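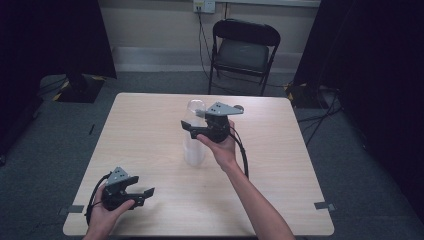 A clear plastic bottle on a table.

Print this page | E-mail this page to a friend

Where Does Plastic Come From?

by Takeshi Ikeda
For readers from 8 to 12 years

Please look around your room and try to find five things made of plastic. It is very easy, I think. Maybe there is a pen, a comb, a toy, a light switch, and the buttons on your shirt. Now I ask you a harder question. Where was the plastic before it became a comb?

Wood comes from trees and wool comes from sheep. There is no plastic tree and no plastic sheep. Most plastic begins deep under the ground, as oil or as natural gas.

Very old and very small

Many millions of years ago, tiny living things floated in the sea. Most of them were too small to see without a microscope. When they died, they sank to the bottom, and mud covered them. More mud came on top, and then more. The mud became heavy and turned slowly into rock. Deep inside it was hot, and the weight pressed very strongly. After a very long time, the remains of the tiny creatures changed into oil and gas.

So your comb is made from something older than people. When I first learned this as a boy in Kawaguchi, I did not believe my teacher. I went home and looked at my ruler for a long time.

Cooking the oil

Oil from the ground is thick and dark, and it is a mixture of many things. In a refinery, workers heat it and send it into a tall tower. The lighter parts rise high in the tower and the heavier parts stay low. In this way the mixture is separated. One of the lighter parts is called naphtha (say: NAF-tha). It is used a lot for making plastic.

Making a chain

Everything is built from very small pieces called molecules. To make plastic, we take small molecules and join them together, one after another, in a long chain. The chain is called a polymer. "Poly" means many, and "mer" means part.

You can try this with paper clips. One clip alone does not do much. If you hook 200 clips together, you have a long chain which can bend and twist. Put several chains in a box and shake it. They become tangled, and it is difficult to pull one out. The chains in plastic are tangled too, and this helps to make it strong. Of course the real chains are much, much smaller, and they can have thousands of parts.

How does it get its shape?

The factory which makes plastic usually sells it as small pellets. They look a little like grains of rice. Another factory melts the pellets and gives them a shape.

For a toy brick, melted plastic is pushed into a metal mold, as you push dough into a form. When it is cool, the mold opens and the brick falls out.

A drink bottle is made in two steps. First comes a small, thick tube which already has the screw top. It looks like a test tube from a science class. Then the tube is warmed until it is soft, and air is blown into it inside a mold. It grows like a balloon until it touches the walls.

Look for the number

Turn a bottle upside down. Often there is a small triangle with a number from 1 to 7 inside. The number tells which kind of plastic it is. Number 1 is called PET, and many water bottles are made from it. Number 2 is stronger and not so clear, and it is often used for milk jugs and shampoo.

The number does not promise that your town can recycle it. Each town has its own rules, so please ask an adult to help you find them.

Can plastic come from plants?

Yes, some kinds can. Sugar from corn or sugar cane can be changed into small molecules, and these can be joined in chains in the same manner. Some of these plastics break down in special hot compost, but in a garden or in the sea they can stay a long time. Please do not throw them on the ground.

Words to remember

Molecule: a very small piece of a material.
Polymer: a long chain of molecules.
Refinery: a place where oil is separated into useful parts.
Mold: a hollow form which gives a shape to soft material.

We use cookies to remember your reading level. OK | Read more

Contact | Copyright Drorby Pages for Young Readers | Back to top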